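# Puseo wrist cable guide (used, one left)

I've got one Puseo cable guide left from the batch of six, and before you click on anything I'd like you to read how I came to be selling them, because it began with a fault and I'd rather you knew about it from me.

We run two-arm benches at Vikencombe. Sorting tubes, mostly – lifting them out of a cup, standing them in a tray, that sort of thing. Dull work for people and quite fiddly work for arms. Each arm has a cable running down the outside to the gripper, and the makers leave you a fair bit of slack so the wrist can turn. Too little and you tug the plug. Too much and, well, read on.

## What went wrong

In August the left arm on bench two started dropping things. Not often! Perhaps once in a morning, then twice, and then it would behave itself for days and I'd decide I had fixed it by wiping the fingers. (I wiped those fingers a lot.) The gripper would close, lift, start across the bench and then simply let go halfway. No alarm and no message on the screen, and the arm carried on to the tray as if it still had hold of something.

I blamed the finger pads first and changed them. Then I blamed the tubes, which come in from Lewis and do vary a bit in width. Then I blamed Hernán Cárdenas, who had been changing the grip settings, and I've since bought him lunch for that.

It was Brayan Mamani who found it. He sat next to the bench with a mug of tea and did nothing except watch the cable. Every time the wrist went past a certain angle, the loop swung out, caught on the edge of the joint housing and got pulled tight for a moment before it slipped free. You could barely see it. Inside the plug, one of the contacts had worked loose, and when it lost touch the gripper restarted itself. On restarting, it opens. So that was our dropped tube: a gripper waking up and stretching its fingers.

I pulled the log afterwards and went back through the lot. Out of 1137 moves there had been 37 restarts, and I'd noticed maybe a handful of them. Most had happened on the way back, with nothing in the fingers, so there was nothing on the floor to tell me.

## Why I count it as a safety matter

A dropped tube of coloured water is a mop-up job. But we had a job booked in from Rirnden with samples that were not water, and I had already told them yes. I rang and put them back a fortnight, which was not a nice call to make.

The bit that bothered me more was the arm carrying on. Please check yours for this, whether or not you buy anything from me. Unplug the gripper by hand with the arm stopped and the fingers empty, then try to start a program. If the arm moves off cheerfully, you have the same hole in your set-up that we had. Ours now checks that the gripper is awake before each lift and again before each move across, and stops dead if it gets no answer. Hernán wrote that in an afternoon. It slows the whole run by a smidge and I don't care.

And do put your hands behind your back while the arm is live. When something falls, you reach for it. I did, and I know better.

## The guide itself

It's a clip-on saddle with a short bendy arm that holds the loop away from the wrist housing through the whole turn. It doesn't shorten the cable and it doesn't clamp it hard, so the cable can still slide a little, and that sliding matters. We tried cable ties before this (everybody does) and all they did was move the sharp bend somewhere new.

- Clips round the link above the wrist, no drilling
- Weighs 114 grams, so do put that into your payload settings
- Fits left or right arms, the bendy bit swaps over
- Takes one cable; if you've got an air line as well you'll want the wider one, and I haven't got any
- Comes with the screws, the spare pad and the little hex key if I can find it

Condition is good. It was on a bench for nearly a year. There's a rub mark on the inside of the saddle where it sat against the link, and the spare pad is unused.

## Fitting it

Power off at the wall first. Bring the wrist round by hand to the furthest point your program asks for, and fit the guide there, with the cable in the position where it wants the most slack. Bring it back the other way and look at the loop. If it touches the housing anywhere, slide the saddle up a finger's width and try again.

Then run your program slowly with nothing in the gripper and watch the cable and only the cable. Brayan's method, mug optional. Go through it again at full speed, as the loop swings wider when the arm is quick, and I would have missed that if he hadn't made me do it.

If your plug has already been tugged about, the guide won't mend it. Wiggle it gently with the arm stopped and see whether the gripper light blinks. Ours did. A new lead is cheap and you should fit one before you bother with anything else on this page.

## Buying it

Collection from Vikencombe, or I'll post it. Message me with the make of your arm and which side it's for, and if it won't fit I'll tell you. I'm not taking returns on it because it's second-hand, but if it turns up broken then of course I'll refund you.

Listing updated 8th June. If the page is still up, I've still got it – I take them down the same day. Questions about the restart fault are welcome even if you don't want the guide, and I'm happy to send over the check that Hernán wrote, though his comments in it are mostly in Spanish and one or two are about me. 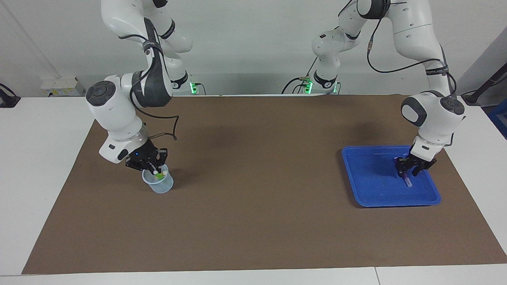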